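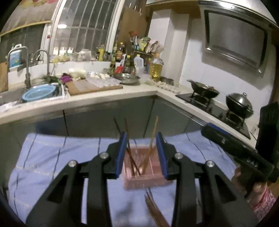
Ulevholm Kitchen Words

A word list of household and cooking terms from my family and the people who used to live near us, with notes on who said what and where. I've been collecting these on and off for years, mostly on the backs of envelopes, and this is my attempt to get them into one tidy file before I lose any more envelopes.

Last updated 17 March 2025

What's in it

There are 863 entries in words.csv. Each one is a word or short phrase that somebody used at home for a thing, a job or a dish, and that I couldn't find in a regular dictionary with the same meaning. So "spoon" isn't in here, but "the Sunday spoon" is (it's the one you serve with, any day of the week). A few entries are plain old words that drifted. My grandmother said "parlor" for the cupboard under the stairs and I have never gotten a good answer as to why.

The words came from 57 people. Most of them grew up in or near Ulevholm, and a handful married in and brought their own words along, which I've kept because by now everybody's kids use them too.

Files

words.csv - the main list
speakers.csv - one line per person, with a code in place of the name
sayings.txt - 136 longer sayings that didn't fit in a spreadsheet
notes/ - my own rambling, one text file per topic
old/ - the first version, kept only so old links still work

Columns in words.csv

word: spelled the way the person spelled it, or my best guess if I only heard it
meaning: in my words, kept short
topic: dishes, tools, food, cleaning, weather, people, other
speaker: a code that matches speakers.csv
heard: the decade, if I know it. Blank means I don't.
sure: yes, mostly or no

Please do look at that last column before you use anything! "Mostly" means one person told me and it sounded right. "No" means I wrote it down in a hurry and can't read my own writing with any confidence.

How I collected it

No method to speak of. I'd be at somebody's table, they'd say a thing, and I'd ask them to say it again. The biggest single batch came out of one long August when my aunt was clearing her house and kept holding things up and telling me what they were called. I got the whole "dishes" topic almost straight from her, plus a lot of "tools," and I'd give anything to have recorded it instead of scribbling.

Severyn Ostapchuk typed up the first batch and came up with the topic labels. Ivar Sæther read through the whole list and caught 13 entries that were the same word spelled two ways. I merged those, and the spelling I dropped is now in the meaning column in brackets. If you think I picked the wrong spelling you may well be right, and he'd probably agree with you.

Things that are wrong with it

It leans heavily toward older speakers and toward people who like to talk, so the quiet ones are hardly in here at all.

My side of the family is way over-represented. Some speakers gave me up to 57 words and some gave me one.

The "weather" topic is a mess. Half of it is really about moods, and I never worked out how to split them.

There's no sound. I know, I know. Two of the vowels matter a lot and you can't get them from my spelling. I wrote a bit on this in notes/vowels.txt, which might help if you already know the area and probably won't if you don't.

A few meanings are still in dispute. "Claneo" is the worst one: I have it down as the last bit of soup in the pot, but the Zevholm cousins swear it's the person who gets to eat it. Both are listed, both marked "mostly."

Privacy

Everybody in the list said yes to being in it. Names are left out of the files on purpose, and I took out a few sayings that pointed too clearly at one household. If you spot your own family in here and you'd like something gone, write to me and I'll take it down, no questions.

Using it

Go ahead and use it for whatever you like, including school projects, crosswords and settling arguments. I'd love a mention but I won't chase you for one. If you change meanings, please say so somewhere in your copy.

Adding words

Yes please! Send me the word, what it means, and which town it came from. One sentence of somebody using it is worth more to me than a long definition. I go through the pile when I have a free evening, so it can take a while.

Still to do

Split "other," which has gotten far too big
Fix the Eklund entries, where the decade column is off by one row
Find the missing envelope with the bread words on it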